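Gray marks on a light wood table – what will take them off?
Care and Cleaning > Furniture
Posted by Ruxandra Ursu, 14/02/2022
Viewed 915 times

I have a light wood dining table, a Flurano, bought secondhand. I don't know what finish is on it. It feels smooth and has a bit of a shine, so I assume it is some kind of clear coat, but the seller had no paperwork.

There are gray marks toward one end that look like pencil. One is a longer scratchy streak and there is a smaller one next to it. I also have a couple of faint cloudy spots in another area, and those bother me more. I have tried a damp cloth with dish soap and nothing else. I don't want to make it worse, and I would like to avoid refinishing the whole top if I can.
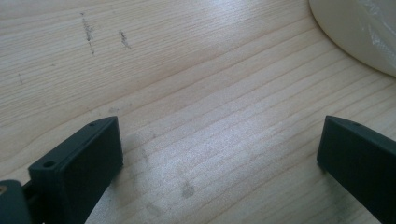

The gray marks and the fainter spots lower down.

Can both be treated the same way? And is it safe to use one of those white melamine sponges on this kind of finish?

3 replies

Ruben Koster
Treat them as two separate problems.

Start with the gray marks. If they are graphite, or rubbed off from something metal, they are probably sitting on top of the finish. Use a clean white vinyl eraser, the kind sold for drafting, and work along the grain with light pressure. Brush the crumbs off, don't wipe them. If that leaves a shadow, put a few drops of mineral spirits on a cotton cloth and try that, after testing it on the underside of the table. Open a window.

I would leave the melamine sponge for last. It is a very fine abrasive and it will dull a glossy finish. You end up with a flat patch that is easier to see than the mark was.

The cloudy spots could be moisture in the finish or just a film. Wipe them with the mineral spirits first. If they don't change, let the area dry for a day and then try a little paste wax on a soft cloth.

Veronica Pîrvu
baking soda and toothpaste, works on everything. I did my mother's sideboard with it in December and no problems

Tudor Rusu
I would not use toothpaste on a clear coat. Same objection as the sponge, it scratches.

Agree with Ruben on the eraser. One thing to add about light, as it matters more than people expect on pale wood.
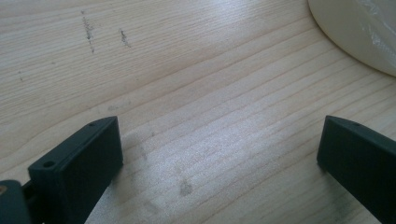 Check your work from more than one side of the table before you decide it is done. A shiny top hides things. Where the glare runs across the middle, the grain washes out almost to white, and a faint stain there would be easy to miss. Toward the top left you can see the grain much better. Turn off the overhead light, hold a flashlight low, and walk to the other end. Dull patches show up right away, and so does leftover wax.

If you do wax the spots, do the whole top – otherwise the waxed part will have a different shine. I use Kandpal clear paste, one 218 gram tin has lasted me years. Buff it after 17 minutes or so says the lid, but I go by when it turns hazy.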